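Ticket: spare grippers for cable sorting, Emden
Status: open

Hi Kristine, me again about the budget! Jannik wants a price before September, so I've been noting what the cable job needs. 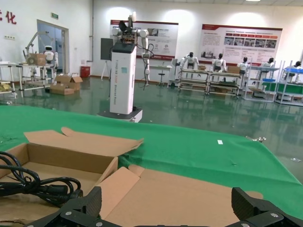 Wrist view, box of cable on the green cloth

Skultora quoted 700 per gripper and I'd like three (two in use, one spare). Delivery is 40 days, which hurts a bit.
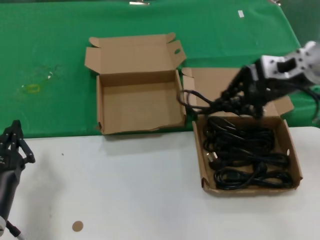 Still to decide

Do we pay for a service plan too? I'd say yes, but only for the hands. Boxes and cloth can come out of petty cash.

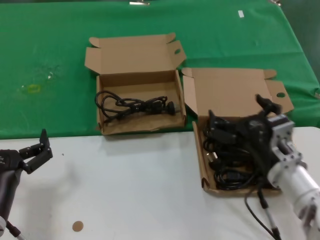

Posted by Lilibeth Castillo, 9 replies

Dexter, can you check the quote includes fingers?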